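May, late evening, kettle just gone on

Well, the desk. I said I'd write about the desk when I finally dealt with it, so here I am with sore knees and a mug of the good tea, dealing with it on paper too.

I've been putting it off since we moved in. It's the big dark gray one with the shiny top that Gudrun Strömberg sold me when she closed the upstairs office at Gistby, and I paid 200 for it, and I still think that was a steal. The problem is that a desk with a deep drawer is basically an invitation. Mine had eaten everything! Takeout menus, three phone chargers (none of them for a phone I own), a bag of rubber bands that had all melted into one rubber band, the manual for the Mizuno heater we left behind at the old place. I found a birthday card I bought for Dalibor two years ago and never sent. It's a nice card, too. He's getting it in the fall and he can wonder why the envelope is a bit yellow.

I started after lunch, meaning to give it an hour. It was dark out when I stopped. The drawer sticks about halfway if you pull it straight, so you have to lift a little and then give it a tug, and I did that so many times today that I could feel it in my shoulder when I was brushing my teeth. I dumped the whole lot on a sheet on the floor and sat in the middle of it like a kid with blocks. Keep, toss, somebody else's. The somebody else's pile got pretty big – Heino's reading glasses, Heino's library card, Heino's other reading glasses. I texted him and he wrote back "oh good" and nothing else.

There was a receipt from Nustlow for 1163, and my heart stopped for a second until I remembered it was the fridge. I've put that one in the blue folder with the warranty. The fridge has been humming again, so I might be very glad of it.

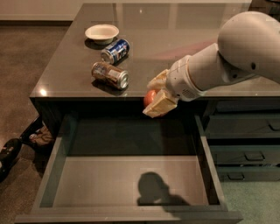 Anyway, I vacuumed the corners of the drawer with the skinny nozzle and wiped it out twice, and then I couldn't make up my mind about what should go back in. Masaru says a drawer should have one job. His has stamps in it. Just stamps and a pair of tweezers! I don't have one-job drawers in me, but I did think about it for a while, and what I keep wanting when I'm sitting there is something to eat. So part of me says make it the snack drawer and be done with it. Fruit on one side, crackers on the other, drinks lying down at the back so they don't tip every time I tug the thing open. Mom would have had a fit about fruit in a drawer. She kept hers in a bowl on the sideboard where everybody could see it, and it went soft there every summer, and she made jam out of it and complained the whole time.

The other part of me says pens and paper, like a grown-up. I bought a pack of 400 index cards in January when I was going to get organized, and they're still in the plastic. They turned up under the menus. I felt a bit told off by them, to be fair.

The top of the desk I'm less happy with. I love how it looks when it's clean but it shows everything, every smear, every fingerprint, and by the window end you get the glare straight in your eyes from four o'clock on. I tried the Dredard polish that Isamu swears by and it made it shinier, so now I can see the ceiling in it. He also says never to put a can down on it without a coaster, and he's right, I know he's right. I found a ring that won't come off no matter what I do. I went at it with vinegar, then with the soft side of a sponge, then with my thumbnail, and I've decided it's been there since Gudrun's day and has nothing to do with me.

What else. Two bags of trash down to the bins, and one bag for the thrift store, sitting by the front door where I'll trip over it till about Christmas. My scissors came back from the dead, the orange-handled ones I accused Heino of taking. I owe him an apology, but he owes me a library card's worth of worry, so I think we're even.

Isamu's coming by in the morning to look at the drawer runner. He thinks it wants candle wax. I've got a stub of candle somewhere – I know I saw it on the sheet today, and I'm almost sure it went in the keep pile, but it might be in one of those bags by now. I'm not going down to the bins in my slippers to find out.

Kettle's boiled dry while I've been writing. Starting again.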